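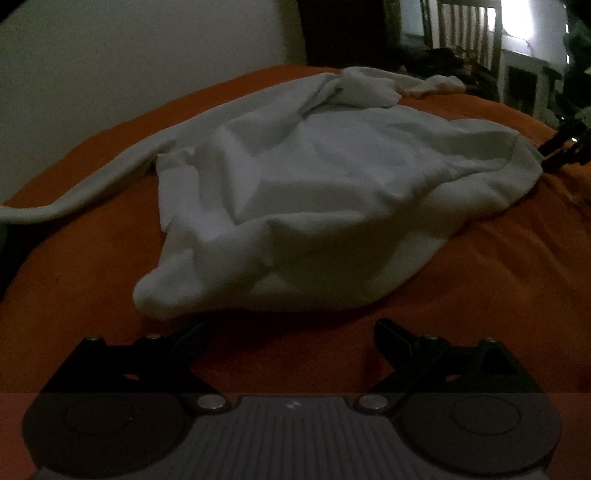 ternhook wrote:
I'd cut every episode where the operator lets go and regrasps more than once. With 54 demos in the set you can afford to lose a few, and the policy has no way to tell a regrasp that was needed from one that was a slip.

slowcam_j wrote:
Disagree. If you cut all the regrasps, the policy never sees a recovery. First time it misses a corner on the real arm it will sit there opening and closing on air. Ours did that for most of a Tuesday.

gritpad wrote:
Thread starter again. To answer the question from the other page: yes, hand-held gripper, no arm in the loop during collection. White cloth on a bedspread, task is pick up, spread flat, fold once. Start states are crumpled on purpose. The operator bunches the cloth, drops it, and starts recording after letting go.

What I'm trying to settle before collecting more:

1. Keep or cut regrasps.
2. Whether the soft surface is hurting me. Everything so far is on a bed. The arm will work on a bed too, but the fingers sink in when I press down for a low edge and I don't trust the height I get out of tracking at that point.
3. Speed. My folds by hand are fast. Osagie replays them at half rate and the cloth behaves differently.

ternhook wrote:
On 2, what are you using for pose? If it's the stock Dramel pipeline, it drifts when the view is mostly one plain surface. A bedspread with no pattern is close to the worst case. Look at the tracks for the last part of each approach, when the camera is low. If they jump there, the height error is tracking and has nothing to do with the mattress.

gritpad wrote:
Dramel, yes, version before the current one. I'll plot the approaches.

ovenmitt40 wrote:
You are all overthinking the collection side. Teleoperate it. Put the arm over the bed, drive it with a leader arm, and the height and speed problems both go away because the data is already in robot terms. We dropped hand-held entirely for cloth.

slowcam_j wrote:
And how many episodes did you get per hour?

ovenmitt40 wrote:
Six on a bad day. But all of them could be replayed.

slowcam_j wrote:
I get 40 an hour by hand and throw out a quarter. Still well ahead. Teleop on cloth is also slow in a way that teaches the wrong thing. You end up with long pauses while the operator works out where the corner is, and the policy learns to pause.

ovenmitt40 wrote:
Trim the pauses. It's one threshold on joint speed.

ternhook wrote:
Trimming works for free motion. With cloth in the jaws, the fabric keeps swinging after the arm stops, so if you remove the stopped frames the cloth jumps between one frame and the next. I tried it. Training loss looked fine and the rollouts got worse.

ovenmitt40 wrote:
Then only trim when the jaws are open. Most of the dithering is before the grasp anyway.

ternhook wrote:
OK, that I'd accept.

gritpad wrote:
I can't teleop at the moment. The arm is in Astgate and I'm not, so the choice is hand-held or nothing until August.

Plotted the approaches. ternhook was right about the tracks, there is a step of around 2 cm low down in a lot of the episodes. It shows up on the ones where I come in from straight above. The ones where I come in at a slant are clean, I assume from the background staying in view longer.

ternhook wrote:
That would do it. Keep the wrist tilted so some of the room stays in the top of the image until contact. Don't tidy the room either. Clutter behind the bed gives the tracker something to hold on to.

slowcam_j wrote:
Agree on the tilt, with one caution. Check that the arm can reach that wrist angle over the whole work area. I collected a full set at a comfortable human tilt and the arm hit a joint limit on the far third of the table.

palletjack wrote:
Been reading along. On speed: Osagie at half rate is fine for rigid objects and wrong for anything that depends on swing or drag. For the spread-flat step, people do a quick flick to open the cloth. At half rate the flick does nothing and the cloth lands in the same heap. Either record the spread as a slow drag along the surface, or run that step at full rate. I would record the drag.

gritpad wrote:
I do flick it. Did not think of that as a separate thing. Will re-record with a drag: grab a loose end, pull it low across the bed, let go, grab the other side.

palletjack wrote:
Also pick a rule for which end you grab first and stick to it. Nearest loose end, or the one farthest left, doesn't matter. If one operator goes for whatever looks easiest and another goes for corners, the policy averages the two and closes in the middle of the pile.

slowcam_j wrote:
This I would argue with. A diffusion policy handles two modes without averaging. The rule mattered when everyone used plain regression.

palletjack wrote:
It handles them when there is enough of each. At 54 episodes there isn't.

slowcam_j wrote:
Fair at that size. At ten times that I'd drop the rule.

gritpad wrote:
Plan for now:

- slant approach, background in view until contact
- drag in place of flick
- first grasp is always the nearest loose end
- regrasps stay in if the second try holds, cut if there are more

I'm also going to label the cut ones and keep them on disk, in case slowcam_j turns out to be right about recoveries.

ternhook wrote:
Still think the regrasps should go, but that's a reasonable split. Save the raw video too. The newer Dramel may track the straight-down approaches well enough to get some of them back.

ovenmitt40 wrote:
Post the rollout numbers when you get to the arm. Failures included please.

Related threads
Curkevura fingertips: rubber or bare for thin fabric?
Osagie replay drops the last frames of an episode
Leader arm gravity compensation, cheap options
Jaw width reads zero after a battery change
How many demos for a drawer task?

Contact the moderators | Forum rules | Copyright the respective posters | Back to top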